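黄色塑料盘子怎么洗才不发暗

我家用塑料盘子比瓷盘子多，尤其是那种亮黄色的圆盘，切水果、放点心、给小孩摆过家家都是它。用久了最烦的就是盘边那一圈，摸着总有点涩。上个月我下决心把几种办法都试了一遍，写下来给大家参考！

先说擦的东西。我现在固定两样：一小块海绵，一块软布。海绵形状不规整没关系，我常把大块的剪剩的边角留着用，小小一坨正好能顺着盘沿转。钢丝球千万别碰，我有个盘子就是这么毁的，心疼死了。

洗的时候温水加一点点洗洁精，先转盘沿，再抹中间。泡上5分钟再动手，省力很多（我一般趁这会儿去擦灶台）。番茄酱、咖喱这类上色的，抹一层小苏打糊，放到晚上再冲。

洗完用软布按着吸水，布皱成一团也不要紧，捏起一个角往盘沿缝里塞，比平铺着擦好使。

深色台面配黄盘子，我是真喜欢。

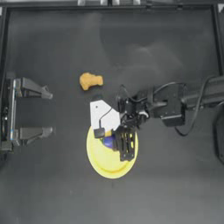
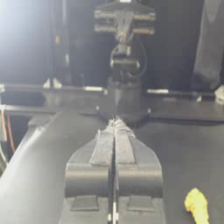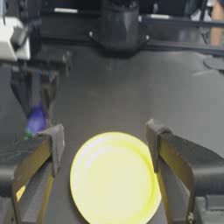
深色台面的灰印子怎么擦

说到台面，深灰哑光的好看是好看，可抹布一过就留一片浅浅的印子，侧着光看特别明显。我的办法是擦两遍：第一遍拧得很干的湿布，第二遍换干布，一直朝同一个方向走，别画圈。

白醋我也试过，兑水以后效果还行，就是味道要散一阵子。石材台面的朋友别学，会伤表面。

玩具蔬菜水果也可以顺手一起洗，塑料的直接泡，布的拿湿布点一点就好，缝线那里要晾透再收。我都是星期三晚上弄，第二天早上收进抽屉。

邻居Gobnait说她洗塑料盘会加一勺盐，我还没试，试了再来补。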